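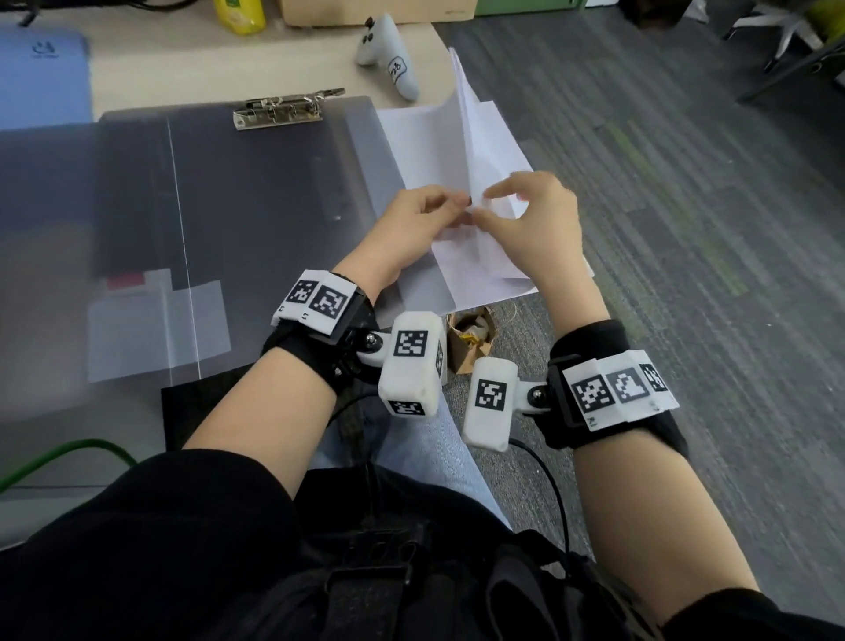 White sheets and a gray plastic clipboard folder.

Filed under: Kitchen Talk, Opinions

I'm going to say it: most recipes should fit on one page. I made a lentil soup last week from a food blog I otherwise love, and it ran to 45 steps if you count all the "meanwhile" bits (I did count, I was that annoyed!). It was a good soup. It was also lentils, an onion and a can of tomatoes.

My friend Neelam Kushwaha disagrees with me completely. She learned to cook from blogs, and she wants to be told what the onion should smell like before the garlic goes in. Fair enough – I wanted that too when I was 22 and burning everything. But put it in a separate note, please, and let me have the short version while my hands are covered in flour. 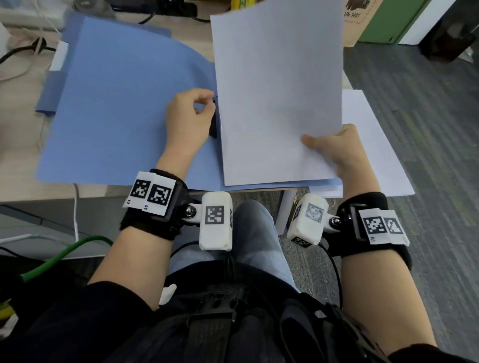 Photo: Hina Khokhar

My grandmother's plum cake was five lines on the back of an envelope, and one of those lines was "bake until done." I've baked it every December for years and it has only flopped once, when I set the oven to 400 and went off to answer the phone.

So if you write recipes, try cutting your next one in half and see who complains. Neelam will, but she'll still come over for cake.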